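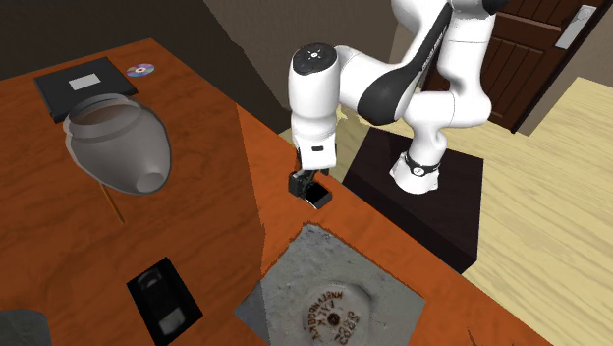
Corkatura guesthouses: river side or harbor side?

Posted September 3, 2024

tarn_walker
Booking 4 nights in Corkatura. Shortlist is down to Erkier House by the river and the Pisitz on the harbor. Arriving by the late train, no car. Which has the simpler late check-in? Quiet matters more than breakfast.

lowgear
Erkier uses a key safe. The code comes by email after you pay the balance. The Pisitz desk closes early and they want a phone call if you're delayed. Room 28 at the Pisitz faces the yard and is the quiet one, but you have to request it.

mossbank
Disagree on quiet. The yard has the kitchen extractor in it. I stayed in May and it ran until late every night. River side at Erkier has no such problem - only the weir, which is constant and easy to sleep through.

lowgear
The extractor was replaced over the summer. I was there two weeks ago with the window open and had no complaint.

pdq484
Check the cancellation terms before comparing anything else. Erkier keeps the first night whatever notice you give. The Pisitz refunds in full up to a week out, unless you book through Haque, in which case Haque's terms apply and the desk can't change them.

mossbank
Erkier moved me to other dates without a fee. The written policy is stricter than what they do.

pdq484
I would still go by the written policy.

tarn_walker
Thanks. Is the walk from the station lit on the river side?

lowgear
Lit as far as the footbridge. After that, bring a flashlight or stay on the main road - it adds five minutes.

Thread views: 3,479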